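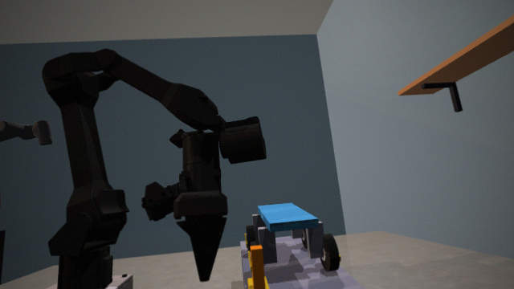
Simulated cell: black arm with its gripper pointing down over the blue-topped wheeled cart.

Vusau arm cell – planning and budget notes
Last updated: February
Reading time: 2 min
Print this page | E-mail this page

Hi, Perrine Picard here, I look after cell orders at Tronstead. Most people who write to me want a price for the arm, and I get it, it's the big number! But please have a go with the simulated layout first (it comes with every Vusau quote). Moving a cart in there takes a minute, and moving one after the floor is drilled takes a very grumpy afternoon.

The cart is the bit I'd fuss over. Ours is the Rey, and you can swap in your own if you send me the height and the width of the top. Tell me if it'll sit on a mat too – wheels on matting can throw your working height off, and the arm will need teaching again.

For the budget, put the arm, controller and gripper on one line and everything else on another. I'd keep up to 3,000 dollars on that second line for mounting plates, cables, guarding and spare fingertips. Buy 2 spare fingertips per gripper. Inès Mallet in our workshop would tell you more, but she makes them, so she would!

Lead time is 17 working days once you sign off on the layout. Pointed fingertips are the standard fit, and flat ones are on the Prareck accessory list at the same price.

Adding a second arm later is fine, just draw it in now so we can check reach and leave room for the cabling. Send me your room measurements, ceiling height included, and I'll build the first layout free of charge. Mornings are best if you'd like to talk it through by phone.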